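Wed 20 July

Packing material again. Prumbridge sent over the second lot of offcuts and says the new foam is "equivalent" to the old one. They said that in January too, and I spent a week picking bits out of the Kamach housings, so I'm not taking their word for it this time.

Cut blocks from both lots this morning with the same knife, fresh blade. Old lot cuts clean. New lot drags. Could be the blade, could be me, but I swapped blades and it still dragged, so I doubt it's the blade. Left the blocks under the 1000 g weight over lunch, 8 from each lot. Trultell's sheet says full recovery in 2 minutes. I'd like to know what they call full. By my ruler the new ones were still low when I gave up and went to answer the phone. I didn't write down how low, which was dumb. Repeat tomorrow with the calipers.
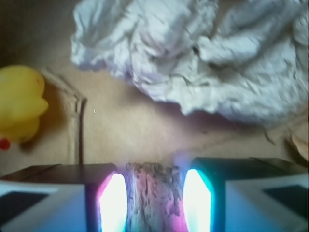

Shedding is what I care about most, and the sheet doesn't mention it at all. A block can spring back perfectly and still leave grit in every screw hole. My worry is with any piece that has a torn edge, because in a real box they all get torn sooner or later. The small block in the photo has the kind of top I mean, jagged and crumbly, with little dark pits all over the face. I wouldn't put an edge like that against anything with a fan in it. There's a tiny white speck on the surface behind it too, possibly a crumb, and I won't hang an argument on one speck. The pink is only the light, so don't anybody go writing down a color from it.

Ondrejka wants an answer before we order. My answer so far is no, or at least not yet. The price difference is small and the cleaning time isn't. If someone wants to argue that the shedding stops after the first handling, fine, show me a tray with nothing in it.

To do: wipe the trays before the next round, rub each block on black paper and keep the paper, one sheet per lot. Label the bags properly, "foam new" is not a label. Ask Prumbridge whether both lots came off the same line, and get it in writing. Find the good calipers.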